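Mavach Tenants' Pages > Shared Spaces > Checklists

Shared Kitchen Walk-Through, With Remarks
June, by Petrică Neagu

Do this with a pen. The form asks for a tick or a cross, and there is no box for a shrug.

1. Exits and hallway
[x] Door opens fully
[x] Exit sign lit
[ ] Hallway clear
The bicycle is back. It has been "leaving on Thursday" for longer than I have lived here.

2. Fire
[x] Extinguisher on its hook, needle in the green
[ ] Blanket in its pouch
Found the blanket under the table leg, where it stops the wobble. Put it back. The table now wobbles, and I will be hearing about it.

3. Electrical
[x] Outlets by the sink trip when tested
[ ] No extension cords in use
One cord feeds a second cord which feeds the toaster. Unplugged both.

4. Fridge
[ ] 40°F or below
[ ] Everything labeled
Thermometer missing. One jar is labeled "Grecu, do not open," and I didn't.

5. Stove
[x] Knobs turn off all the way
[ ] Hood filter clean
The filter came out after some 30 minutes of persuasion. It goes in hot soapy water overnight, and the stove stays off until it's back.

6. Sink and cleaning gear
[x] Drain runs
[x] Bleach and ammonia on separate shelves
[ ] Sponges replaced this month

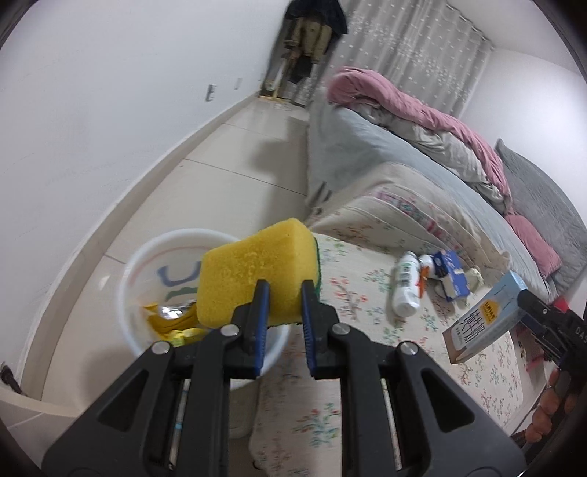 Sponges get thrown out when they smell, and "it only smells a little" counts as smelling. Keep one for dishes and one for floors, and don't let them meet. Buckets are stored empty.

Result: not passed. Next walk-through when the hallway is clear, so possibly never.

Comments

Emanuel Mocanu: The bicycle has a flat. I can't ride it out if it has a flat.

topfloor_left: You could push it.

Gresteck fan: Who do I see about the table?

topfloor_left: Fold up the checklist, it's about the right thickness.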